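Updated 23/05/2021

# Snack swap FAQ

I get the same emails every month, so I typed up my answers. If yours isn't covered, write to me and I'll add it!

**What is the Postcombe Snack Swap?**
You mail a box of snacks to a stranger, and a different stranger mails one to you. I started it in February, when I was bored and eating the same crackers every night. We're at 151 members now (wow).

**How much should I spend?**
Keep it under $8, not counting postage. Please don't go wild, it makes the next person feel bad.

**Can I send homemade stuff?**
Sorry, no. Sealed packages only. I love your banana bread but I can't vouch for it. 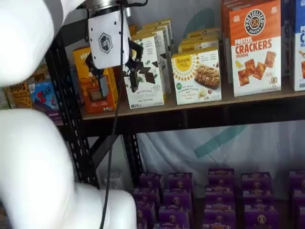
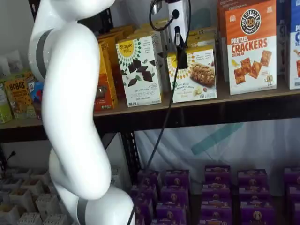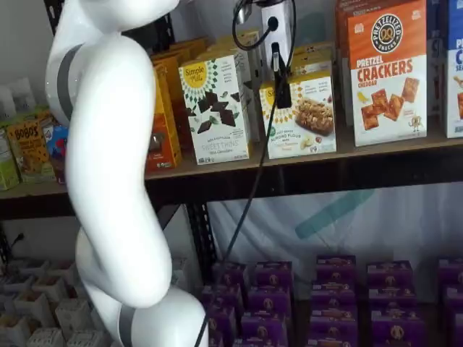 **What travels best?**
Chocolate is a gamble from May on, and chips in bags show up as dust unless you pad them like crazy. I've had good luck with anything that comes in its own box. Snack boxes like the ones on the upper shelf in the second picture are my favorite kind of thing to send, and you can wedge them in tight with a bit of newspaper. Kevard wafers are great for this if you can find them. Zavala sells them near me, usually next to the tea.

**I have a nut allergy. Can I join?**
Yes, tick the allergy box when you sign up and I'll match you with someone who's careful. There's still some risk with any mailed food, so read every label yourself.

**My box never came!**
Give it two weeks, then email me. I keep a few spare boxes packed for this, mostly Rinditz pretzels and hard candy.

**Do you ship outside the US?**
Not yet. Customs forms for 50 people sounds like a nightmare to me, but ask again next year.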